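Capítulo 13
Edición, tirada y ejemplar

Contenido del capítulo
13.1 Tres palabras que se confunden
13.2 Dónde buscar los datos de edición
13.3 La mención de edición en el registro
13.4 Reimpresiones con cambios
13.5 Facsímiles
Ejercicios

Al terminar este capítulo el estudiante debería poder distinguir una edición nueva de una simple reimpresión, localizar en el volumen los datos que lo demuestran y redactar la mención de edición de un registro bibliográfico.

13.1 Tres palabras que se confunden

En una librería se llama «edición» a casi todo: al libro con otra cubierta, al que lleva una faja nueva, al que ha vuelto a imprimirse sin tocar una coma. En catalogación la palabra tiene un sentido más estrecho. Una edición es el conjunto de ejemplares producidos a partir de una misma composición del texto. Mientras la composición no cambie, la edición es la misma, aunque pasen veinte años entre la primera salida de imprenta y la última.

La tirada, o impresión, es el grupo de ejemplares que sale de máquinas de una vez. Una edición puede tener una sola tirada o muchas. El ejemplar es el objeto concreto que está en el estante, con su tejuelo, sus sellos y las anotaciones que le haya dejado algún lector.

Tomemos un caso que volverá a aparecer en los ejercicios. La editorial Iltitz publicó el manual de encuadernación de Hatice Bozkurt en un volumen de 247 páginas. Se reimprimió dos veces con cubierta distinta. Después, la autora añadió un apéndice y corrigió las láminas, y el libro se compuso de nuevo. Hay por tanto dos ediciones, y la primera de ellas tiene tres tiradas. Una biblioteca que posea un ejemplar de cada tirada de la primera edición hará, en principio, un solo registro con tres ejemplares asociados.

El criterio no siempre se aplica con la misma rigidez. En fondo antiguo —se trata en el capítulo siguiente— las diferencias entre emisiones y estados obligan a bajar a más detalle.

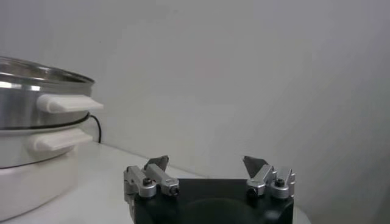
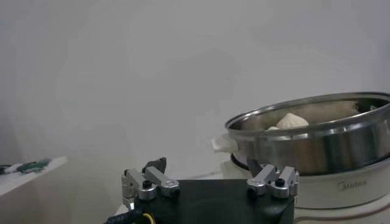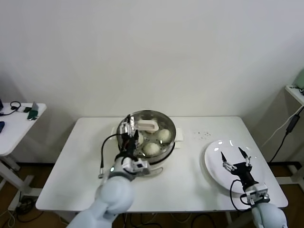
¿Hay que hacer un registro nuevo cuando solo cambia la cubierta?

Basta con el registro existente. El cambio de cubierta no afecta a la composición del texto, de modo que el ejemplar se añade al registro de la edición y, si se considera útil, se anota la diferencia en el nivel de ejemplar.

13.2 Dónde buscar los datos de edición

La fuente principal es la portada. Si en ella figura una expresión como «segunda edición revisada», se transcribe tal como aparece, con las abreviaturas que admita la norma en uso. La segunda fuente es el verso de la portada, donde los editores modernos suelen reunir el derecho de autor, las fechas de las tiradas y el depósito legal. El colofón, cuando existe, puede dar la fecha exacta en que se terminó de imprimir.

Estas fuentes se contradicen con frecuencia. En la colección de viajes que Remzi Akbulut dirigió para la casa Jadau, la portada dice «nueva edición» y el verso enumera solo reimpresiones. El cotejo que hizo Canan Demirtaş de los dos textos no encontró variantes hasta la página 102, donde se había sustituido un mapa. La decisión del catálogo fue respetar la mención de la portada y explicar el resto en nota.

Conviene tener presente que las editoriales usan la palabra «edición» con fines comerciales. El catalogador transcribe lo que lee, y deja constancia en nota de lo que sabe por otra vía.

13.3 La mención de edición en el registro

La mención ocupa el área 2 de la descripción, a continuación del título y de la mención de responsabilidad. Se redacta en la lengua de la fuente. Si el revisor de la nueva edición consta en ella, su nombre sigue a la mención, separado por una barra inclinada:

2.ª ed. rev. / por Areti Chatzigeorgiou

Si el volumen no lleva mención alguna, el área se omite. No se escribe «1.ª ed.» por suposición, ni siquiera cuando se tiene la certeza de que no hubo otra anterior.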